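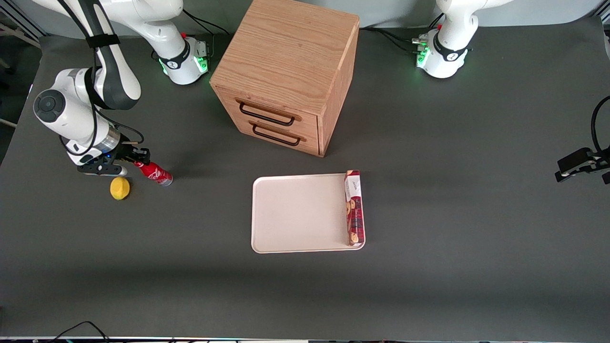
Sprechernotizen – Können Maschinen schon aufräumen?
Vortrag Eleri Nicholas, 8. Oktober 2020, Werkstattreihe Nolgate
Dauer 30 Minuten, danach Fragen

Folie 1 – Einstieg
Begrüßung kurz halten. Titelfrage vorlesen, Antwort gleich geben: teilweise, unter Bedingungen. Der Vortrag handelt von den Bedingungen.
Abgrenzung: kein Staubsaugen, kein Rasenmähen. Gemeint sind Greifen, Ablegen, Öffnen und Schließen mit stationären Armen am Tisch.

Folie 2 – Was als Hausarbeit zählt
Tisch abräumen, Schublade öffnen, Gegenstand hineinlegen, Schublade schließen. Für Menschen eine Tätigkeit, für die Steuerung mindestens vier Teilaufgaben mit je eigener Fehlerquelle. Bitte das Wort »einfach« vermeiden, im Publikum sitzen Leute aus der Montage.
Parallele zur Werkbank: Teile aus einem Kasten nehmen, auf ein Tablett setzen, Kasten zurückschieben. Geometrisch fast dasselbe Problem, nur sind die Teile in der Werkstatt bekannt und in der Küche nicht.

Folie 3 – Greifen
Zwei parallele Finger decken mehr ab, als man vermutet. Grenzen durchgehen:
Liegende Getränkedose. Zylinder, rollt bei seitlichem Kontakt weg. Der Greifer muss quer zur Längsachse schließen, also muss die Lage der Achse vorher bekannt sein. Steht die Dose, entfällt das Problem weitgehend.
Zitrone. Keine ebene Fläche, kleine Kontaktzone, Schale gibt etwas nach. Mit weichen Fingerbelägen brauchbar, mit harten Fingern unzuverlässig.
Kekskarton. Flächen gut, Breite kritisch. Liegt die breite Seite über der Öffnungsweite, bleibt nur die schmale. Zu viel Kraft drückt den Karton ein, und das meldet kein Sensor am Handgelenk.

Folie 4 – Schubladen
Bügelgriffe sind günstig, ein Finger dahinter reicht. Schwierig ist der Zug: Weicht die Bahn des Arms von der Führung ab, verkantet die Lade. Nachgiebige Regelung ist hier Pflicht, reine Positionsregelung genügt nicht.
Zweiter Punkt: Ein leichter Schrank wandert beim Ziehen mit. Entweder fixieren oder mit dem zweiten Arm gegenhalten. Letzteres kostet Rechenzeit und Platz, weil beide Arme denselben Arbeitsraum brauchen.

Folie 5 – Zahlen
Aus der Versuchsreihe Mirnwood, abgeschlossen im Mai: 3.836 aufgezeichnete Durchläufe. Dazusagen, dass abgebrochene Durchläufe enthalten sind. Die meisten Abbrüche lagen beim Greifen, die teuersten bei der Schublade, weil danach neu aufgebaut werden musste.
Ein vollständiger Ablauf dauerte ungefähr 50 Sekunden. Ein Mensch ist deutlich schneller. Keinen Faktor nennen, wir haben die Vergleichszeit nicht sauber gemessen.

Folie 6 – Was noch fehlt
Unbekannte Gegenstände. Wechselndes Licht, besonders auf Metall und glänzendem Karton. Erholung nach Fehlern: Eine weggerollte Dose wird oft wiedergefunden, eine hinter den Schrank gerollte nicht.
Aufsicht. In allen Versuchen war eine Person mit Zugriff auf den Not-Halt anwesend. Diesen Satz nicht kürzen.

Folie 7 – Werkstatt gegen Haushalt
Bei Probert läuft das Beschicken von Tabletts im Schichtbetrieb, allerdings mit festen Anschlägen und zwei Teilesorten. Momurley hat dasselbe ohne Anschläge versucht und nach der Erprobung wieder welche eingebaut.
Aussage der Folie: In der Werkstatt passt man die Umgebung an die Maschine an. In der Wohnung macht das kaum jemand mit.

Reserve, falls Zeit bleibt
Frage nach Kosten: auf das Gespräch danach verweisen. Frage nach Arbeitsplätzen: sachlich bleiben, Beispiel Probert, dort wurde die Tätigkeit verlagert – Nachfüllen und Kontrolle statt Einlegen.
Frage nach dem Zeitpunkt der Marktreife: keine Jahreszahl. Auf Folie 6 zurückgehen und die offenen Punkte einzeln nennen.

Technik
Eigener Adapter für den Beamer ist in der Tasche. Ton wird nicht gebraucht.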